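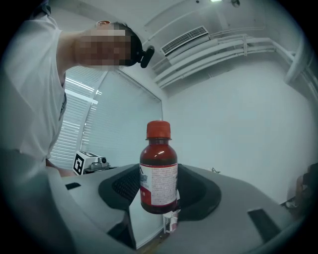

**Plomenlow** is a file-sharing and review app for phones and tablets, made by the software firm Ullar. It was first written by Khải La as a companion to the firm's desktop drawing program, Từ, and later released separately.

Users upload drawings, page layouts or short video clips to a shared folder. Anyone invited to the folder can open a file, mark an area of it and leave a note. Notes can be sorted by date or by author – resolved ones are hidden by default.

## Versions

Version 2 added offline viewing. Version 3, released on 31 Aug 2020, raised the limit on folder members from 32 to 100 and brought in a new notification screen designed by Suryani Setiawan.

## File formats

The app opens PNG, JPEG, PDF and SVG files. Layered Từ documents can be viewed but not edited.

## See also

- Plotthorpe
- Từ (software)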